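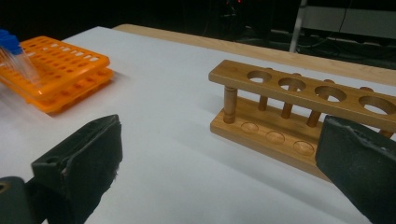

Is a prebooked airport car worth paying more for than a cab from the rank?

Sometimes, if you land late or travel with a lot of luggage, but the price you are quoted is rarely the price you pay.

I spent part of August riding between Trurska airport and downtown Pralton, 17 miles by the shortest road, and what I mostly learned was how elastic the word "flat" can be. Drornik, the biggest of the local car services, advertises a flat fare. The flat fare covers the drive. It leaves out the airport access charge, the tip that gets added before you've met the driver, and a waiting fee that starts 15 minutes after touchdown. Touchdown, mind you. On one trip we were still parked short of the gate when the clock started.

Mogensen gives you longer, and its app says so in readable type. It also promises a driver "tracking your flight." Mine called to ask where I was while I was over the coast.

Then there is the word "executive," which both companies use freely. On my seven rides it got me a dark sedan and a small bottle of water. The cabs at the rank were sedans too, and the meter came out lower on five of those trips.

The case for booking ahead is the dead hour after the last train, when the rank thins out and the line doesn't. I'd pay for a car then, grudgingly. I'd also ask for the full total in writing, with the waiting terms and the cancellation cutoff. Drornik took nearly a day to send me theirs, and the cutoff had passed by the time it arrived.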